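Moving our backups off the old cloud account

I spent most of March moving two households' worth of files from one storage provider to another. These are my notes, mostly for me, in case I have to do it again. 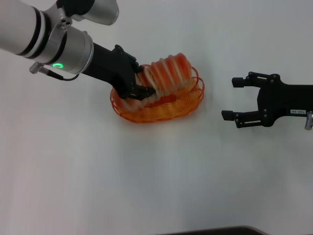

Where things stood

We had been with Grallow for a long time. I signed up when I was still doing bookkeeping out of the spare room in Oakley, and my sister Denise got added to the account later so she could store her scans. By this winter we were using 600 GB between us. Most of it was photos and old client folders. A lot of it was duplicates.

Grallow changed its plans in January. The tier we were on went away, and the next one up came with an office suite and a phone app I didn't want. The price went to $99 a year for the first user and the same again for the second. I could have lived with one of those. I didn't want to pay for both.

What I looked at

I made a spreadsheet with the things I needed. Version history was at the top, since I have overwritten files before. After that came a plain folder structure, a desktop client that runs on my older laptop, and a way to get everything out again without asking support for help.

Most of the big providers would have done the job. I ended up with Clonda, a smaller company that only does storage. It keeps two copies of everything in separate data centers and lets you pick the region. The web page is ugly and slow to load the first time. The sync client is good. It shows you a list of what it is doing and lets you pause it, and when it fails on a file it gives you the file name.

I did not pick it on price alone. It was cheaper, but the cheaper plan also has a limit on how much you can download per month, so read that part before you sign up.

The move

I tried the direct transfer tool first. You give Clonda access to the old account and it copies from one cloud to the other. It ran overnight and stopped at a folder with a slash in its name. I renamed the folder and started it again, and it stopped on another one. After the third time I gave up and did it the long way, down to an external drive and back up again.

The download took two days. The upload took 5. Our connection here in Giltodville is cable and the upload speed is poor, so I set the client to run at full speed from 11 at night and throttled it during the day. Denise was on video calls that week and noticed when I forgot.

A few things I would do differently:

Delete the duplicates first. I moved them all and then deleted them, and that was wasted time.

Check the file dates. The transfer tool set everything to the day it was copied. The drive method kept the original dates.

Write down which folders are shared before you start. Shared links don't carry over, and I had to go through my email to find out who had which one.

Checking it

I compared file counts by folder and opened a handful of files in each. Two folders came up short. One was a set of tax PDFs that had never synced to the laptop in the first place, so they weren't in the download. I got those from the Grallow web page one at a time. The other was hidden system files, and I left them behind.

I kept the old account open until the renewal date and closed it on a Tuesday morning. The cancel button is under Billing, then Plan, then a small link at the bottom. They send a confirmation email and you have to click that too.

The external drive is in a drawer at Denise's house now. I plan to refresh it every few months. Her scans still need sorting, and she says she'll get to them this summer.

Evie Lightfoot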